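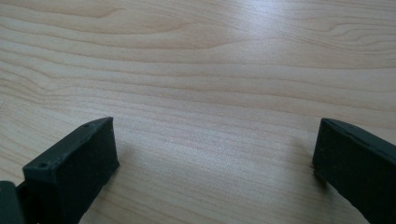

冬天的餐桌,慢慢来

各位街坊、各位老读者,新年好呀!上一期寄出去之后,信箱里陆陆续续收到不少来信,问得最多的居然是家里的木头餐桌:暖气一开,桌面发干、发白,摸上去有点涩,杯子印子也比夏天显眼得多。本来这一期是想好好聊聊腌萝卜的(萝卜请再等一等,二月一定写),可既然大家都在为桌子操心,那就先把桌子的事说了吧。

先说说我自己家那张。它是我们搬来 Zirnthorpe 的时候,从 Dastitz 街口那家旧家具铺子里买的,花了478块,当时觉得贵,在店里绕着它走了好几圈才下决心。一晃九年,孩子在上面写过作业,我在上面擀过饺子皮,也在上面算过好多笔糊涂账。头两年我对它实在太殷勤了,隔三差五就上油,总觉得油亮亮的才叫保养,结果桌面一直发黏,夏天胳膊肘往上一搁,起来的时候能听见“嘶”的一声。后来铺子里的老师傅来送椅子,伸手一摸就笑了,说这桌子是吃撑了。

所以头一件事,先弄清楚自己家的桌面是上漆的还是上油的。找个不起眼的角落,滴一小滴水,等上大约3分钟再看。水珠圆圆地立着,擦掉也没有痕迹,多半是有漆膜的;要是水慢慢洇下去,木头颜色变深了,那多半是上油的,或者漆已经磨薄了。有漆的桌子平时拧干的软布擦一擦就很好,油抹上去也进不到木头里,白白沾灰。上油的桌子才需要补油,一年两次足够了,我一般挑在入冬前和开春后,天气好的周末,窗户开条缝,慢慢做。

补油的时候手要轻,油要少。先把桌面擦干净,晾透,再用旧棉布蘸一点点,顺着木纹推开,推到布快干了再蘸。放一刻钟左右,换一块干净的布,把浮在面上的油统统擦走,擦到手摸上去不沾为止。用过的布千万别团成一团扔进垃圾桶,有些木油在干燥的时候会自己发热,揉成一堆是真有可能烧起来的!摊平了晾在室外,干透了再处理,或者泡在水里也行。这一条请一定记得,家里有老人帮忙做家务的,也麻烦跟他们讲一声。

再说杯子印。白色的印子一般是潮气闷在表层里了,不用慌,先放两天,屋里干燥的话有时候自己就淡了。还不退,就垫一块干的薄棉布,用熨斗最低那一档,不开蒸汽,轻轻带过去几秒钟,掀开看看,再带一次。宁可多看几眼,也别一口气压在那里不动。黑色的印子就麻烦些,水已经进到木头里头,常常还跟铁器有关系,这种我劝您别自己拿砂纸去磨,找个懂行的人看看再说。

来信里还有一位问,说桌子拼缝到了冬天就裂开一条细线,是不是买到了次品。倒也未必。实木冬天缩、夏天胀,这是它的脾气,细缝到了梅雨天往往又合上了,先别急着拿腻子去填,填死了,等它胀起来反而要顶坏。倒是桌子摆的位置值得看一看,紧挨着暖气片的,挪开一点;整个下午被太阳直晒的,拉一层薄窗帘。屋里放一盆水,或者养几盆叶子大一点的绿植,人也舒服,桌子也舒服。

桌垫呢,我以前用过一整张透明软垫,图省事,后来掀开一看,底下闷出一片雾蒙蒙的花,心疼了好久。现在改用小块的布垫和软木杯垫,吃完饭收起来,让桌面透透气。盘子底下毛糙的,端起来放,别拖着走。我家里人嫌我啰嗦,吃顿饭要听三遍,可是说归说,大家现在也都端着走了。

对了,Breathnach 社区图书角新到了一批讲家居修补的旧书,就放在进门左手边的架子上,可以借回去慢慢翻。Lalura 茶室那边也答应把后院的长桌借给我们用一个下午,开春天暖了,想请大家带上家里的小板凳、小托盘,一起试着上一回油。棉布和手套我来准备,您只管把要上油的小物件带来就好。具体哪天,下期再告诉大家。想来的先回封信,我好知道要剪多少块布。

萝卜的方子我也没忘,要寄玻璃罐子的朋友,罐子请先洗净晾干留着。

1/11/26,于 Zirnthorpe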